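朝食シリアルの箱はなぜ黄色いのか 「食品パッケージの色と期待される味」調査報告
生活デザイン演習 最終レポート（3月提出） 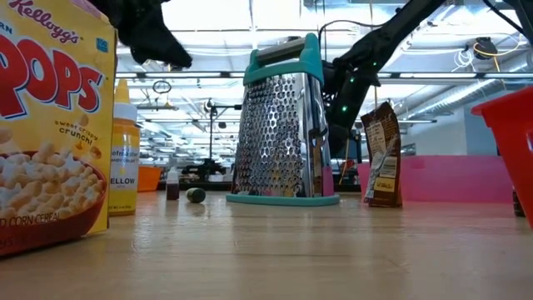
図1 黄色い箱の例（Kellogg's Corn Pops）と、黄色の食用色素のボトル

1. きっかけ
当初のテーマは「地域の食文化の継承」だった。担当のアフシン・ニクザド先生に計画書を見せたところ、「で、何を調べるの」と三回聞かれ、三回とも答えられなかったため、その日の夕方に変更した。寮の台所で目に入った棚を眺めているうちに、甘いシリアルの箱は赤か黄色、体に良さそうなシリアルの箱は白か茶色ではないかと思ったのが出発点である。先行研究は変更後に読んだ。順番が逆であることは自覚している。

2. 方法
学内で90人に協力を依頼し、色だけを変えた無地の箱の絵（赤、黄、白、茶、青）を見せて、中身の甘さ、歯ごたえ、値段を五段階で予想してもらった。商品名もロゴも入れていない。所要時間は最大12分と説明したが、ほとんどの人は立ったまま片づけてくれた。箱の絵は班員が描いた。一枚目だけやけに上手で、五枚目はほぼ長方形である。

3. 結果
最も甘いと予想されたのは黄色、次が赤だった。白は「甘くない」「高い」と見られ、茶色は「健康的」「口の中の水分を持っていかれる」と書かれた。青については回答が割れ、自由記述欄には「洗剤」とだけ書いた人が複数いた。シリアルの箱だと冒頭で説明してあるのだが。
歯ごたえの予想には、色による目立った差が見られなかった。班としてはここに一番期待していたので、集計表を二度作り直した。結果は同じだった。

4. 考察
黄色が甘さと結びついた理由として、トウモロコシ、蜂蜜、バナナなど黄色い食べ物の連想が考えられる。ただし、回答者が過去に見てきた商品の箱を思い出しただけという可能性も捨てられない。売り場に甘くて黄色い箱が並んでいれば、色が味を予告しているのか、こちらが売り場に教育されたのか、区別のしようがない。この点を発表会で指摘され、「今後の課題です」と答えた。便利な言葉である。
また、回答者の大半が同じ学部の学生であり、うち20人は同じ授業の履修者だった。彼らは前の週に「色彩と購買行動」の講義を受けている。依頼する前に気づくべきだった。

5. 反省
絵の印刷に使った研究室のプリンターは黄色のインクが残り少なく、後半の用紙では黄色がやや薄い。薄い黄色の箱は濃い黄色の箱より甘くなさそうに見えた可能性があるが、どの用紙を誰に渡したか記録していないため検証できない。次に行う場合は用紙に番号を振り、印刷は一度に済ませる。
自由記述は全部で941字だった。そのうちかなりの部分は、一人の回答者による白い箱への不満で占められている。全文は付録Bに収めた。

6. 役割分担
調査票と集計は筆者、箱の絵と発表資料は班員二名が担当した。付録Aに調査票、付録Bに自由記述を添付する。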